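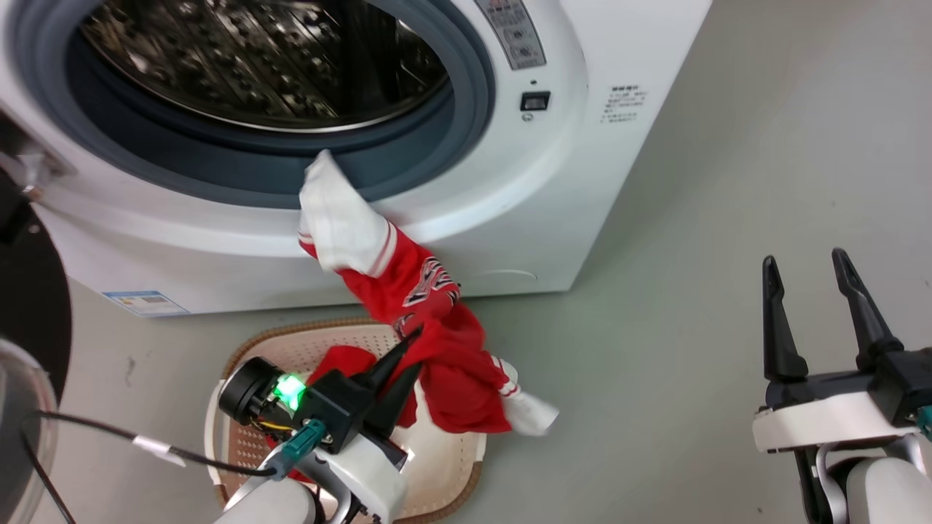
Mal-soon Ha has washed the kit for the Hodon youth football club for 10 years, and she still does most of it at home. She has one front-loader and a beige plastic basket that sits on the floor below the door. Red with white trim is the worst combination she can think of. "The red is fine and the white is fine," she says. "It's the two together. The cuffs go pink if you leave them lying wet, so I get everything out as soon as the drum stops."

She washes at 30 degrees, inside out, with no softener. Printed lettering cracks in a hot wash, and a replacement top from the supplier takes until September to arrive if it is ordered in summer. She fills the drum two thirds full and no more.

Her first machine was a second-hand Burell, which lasted four seasons. "It walked across the floor when it spun. I used to sit on it." She does not miss it.

Match days bring in 70 pieces, counting socks. Ye-seo Ko, who coaches the under-twelves, drops the bags off by six in the evening – muddy ones tied separately, at Mal-soon's request. Mud is left to dry and brushed off outside before anything goes near the water.

Asked about the rubber seal, she becomes quite firm. "Wipe it. Pull the fold back and wipe it. I've had coins out of there, a tooth guard, half a plaster." She leaves the door open between loads and cleans the filter once a month, with an old towel under it.

Gyu-bin Son has offered to take over the socks next season. She has said yes to that.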